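Brustard Tabletop Arm Kit – Your Questions

Hi, I'm Huia Waaka. I put the Brustard kits together, I pack them, and I answer most of the email, so these are the questions I get over and over. If yours isn't on the page, write to me and I'll probably add it.

What do I get in the box?
One arm, one gripper, the base clamp, the power supply, the cables and a printed setup guide. You also get a year of Grokgate, the program you use to teach the arm and run it. The table is yours to find!

What don't I get?
A computer, a camera and the stuff you want it to pick up. People ask me for an object pack all the time and I keep saying no – raid your kitchen drawer, you'll learn a lot more from your own junk than from foam blocks I picked out for you.

How much is it?
The full kit is $877. Shipping inside the US is included. If you already own the older Hapeta base, you can buy the arm without the clamp and I'll take $90 off.

How long does setup take?
Plan on an afternoon for your first time. The arm itself comes assembled, so most of that is clamping it down, running the cables somewhere sensible and going through the Grokgate checks. I can do it pretty fast by now, but I've done a silly number of them.

Do I need to know how to code?
Nope. You can guide the arm by hand, save the positions and play them back, all with buttons. If you do code, there's a Python library and it's decently documented (I wrote the docs on a long train ride, so tell me about the typos).

What kind of table works?
Anything solid that doesn't wobble. The clamp opens to 2 inches, so measure the edge before you order. Glass is out, please don't try it.

Can it handle soft or odd-shaped things?
Some of them. Sponges are the easiest thing in the world, they squish and they forgive you. Round fruit is fine once you slow the closing speed down. Cloth is hit or miss – grab a fold and you're good, try it flat and you'll be there all day. Thin metal items lying flat on the table are the hardest, and I'd leave those until you've got a feel for the rest.

What does a practice table look like?
Mine changes all the time. I like a mix of shapes, some food, some cleaning stuff, and a tray so there's a clear place for things to go. Leave some open space between items at first, then crowd them as you get braver. 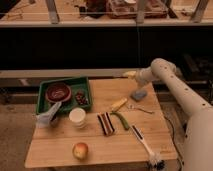 Practice table with tray, sponge, scrub brush, apple and a few trickier shapes

Should I start with that many objects?
No, start with one! Get the arm to pick up a sponge and put it in a tray, over and over, with the sponge in a new spot each time. Then add a second object. I went too big on my own first try and spent a week confused.

Is it safe around kids and pets?
It moves slowly out of the box and there's a stop button on the base, but the gripper can still pinch. Stay in the room while it's running. I wouldn't leave a cat alone with it either, for the arm's sake.

Can I return it?
Yes, as long as everything comes back in one piece. Returns go to our Wodport workshop, and the label is in the box under the foam.

When is the next batch?
The current one has 9 kits left. After that it's July, and you can put your name on the list by email without paying anything up front.

Page updated 26 Apr 2026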